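Reviews > Gear & Software > Family History Tools

Prasareo pocket scanner, after one reunion and two courthouses

Quick one because I'm packing again Thursday. Several of you asked what I was using at the El Idrissi reunion to copy everybody's albums, so ok.

It's the Prasareo wand scanner. The small one, not the one with the dock. Paid 50 dollars for it, secondhand, from Younes Ragab, who bought the bigger model and didn't need both. He threw in the pouch.

Good stuff first. It's light. Runs on two AA batteries, which I love, no hunting for an outlet in a records room where the only one is behind the clerk. Saves straight to a memory card. No app needed. You lay it at the top of the page, press, pull down slow and steady, done. Funeral programs came out great. So did the typed letters, and my great-aunt's recipe cards with all her notes in the margins (she wrote who was at the table, bless her. Got a cousin's married name off a pound cake).

Photos, pretty good. Glossy ones give you a faint stripe if you rush. Matte ones fine. I did 19 prints from one album without taking them out of the corners, and only had to redo a couple.

Now the complaints.

Bound books. Anything with a deep gutter, forget it. The wand rides up near the spine and the last inch of every line goes to mush. I tried the Kosdale deed index three times and gave up and used my phone like evryone else. If deed books are most of what you do, don't buy this.

Speed light is useless. It blinks red when you're going too fast but it's on top, under your hand. By the time you see it the scan is already squashed. You get a feel for it after a while but my first evening was a lot of short fat ancestors.

File names. IMG then a number, starts over every time you change the card. I nearly wrote over a whole box of Tunulari church papers. Rename as you go, or make a folder per family before you leave the house. I do the folder now, surname first, then whose album it was.

The date also resets when you change batteries. Everything I did in May says it was done on New Years. Not the end of the world but if you sort by date, it'll drive you nuts.

Batteries themselves, so-so. Cheap ones quit on me before lunch. Rechargeables did better and got me through a full day at the reunion.

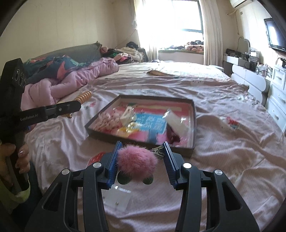 Resolution has three settings. Use the middle. The high one is so slow to pull that my hand wobbles, and a wobbly sharp scan is worse then a steady medium one. Low is ok for indexes and stuff you only need to read once.

Cleaning, do it every hour or so if you're on old newsprint. One speck on the glass and you get a line down every page. Soft cloth. Mine didn't come with one.

Also ask before you pull it out in a courthouse. Kosdale was fine with it, second place said phones only, no wands, and the sign was on the inside of the door. Call ahead.

Would I buy it again? At 50, yes. New, probably not, I'd save up for a flatbed for home and stick with the phone on the road. For albums at somebody's kitchen table it's the best thing I've had. People will hand you a picture if they know they're getting it right back.

7 out of 10.

More from the tools shelf
- Archival sleeves: which ones yellowed
- Tunulari church registers, how to read the abbreviations
- Printing a wall chart without going broke
- Voice recorders for shy relatives

Contact | Copyright, all rights reserved | Back to top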